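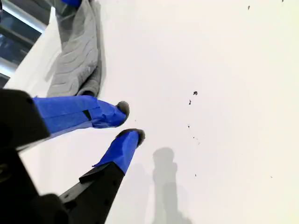
Last modified: February, 4:10 PM

Speaker notes — Tape and Tabletops
Talha Mohmand, Plirnudia workroom evening

Slide 1. Say hello, wait for the door to close. Phones off. The talk runs short and there is time for questions at the end.

Slide 2. Blue painter's tape. Point to the overlapping strips on the slide. Each layer covers part of the one before, and you can see the edges as lighter and darker bands. Creases show up wherever tape goes around something narrow. Also point out the small black patch where the tape doesn't quite cover.

Slide 3. Ragged ends. Go back to the first picture if people ask. Torn tape gives you an edge like that. Cut tape gives you a straight one. I tear when the piece is coming off the same day and cut when it is staying on. Pass the two rolls around now, not later.

Slide 4. Wrapping. Start at the end you care about least. Pull the tape snug but don't stretch it — stretched tape creeps back overnight. Overlap by a third of the width. On a taper, use short pieces.

Slide 5. The white top. We refinished the long table at Cletis last winter and I kept the notes. Sanded with 100 grit, then 200, two coats of white, light sanding between. Total spent was 182 dollars, most of it on paint. Mention that Tkachuk lent us the sander.

Slide 6. Keeping white white. Damp cloth, a drop of dish soap, dry cloth after. Tape residue comes off with a little vegetable oil on a rag, then soap again. Test the underside first. Skip the story about the coffee if we are past the half hour.

Slide 7. Storage. Rolls lie flat in a closed box. Dust on the side of a roll ends up in the glue line. The Nikex order was far too big and we are still using it up, so anyone who wants a roll should take one from the crate by the coats.

Questions. Repeat each one for the back row. Handouts are on the chair next to the projector.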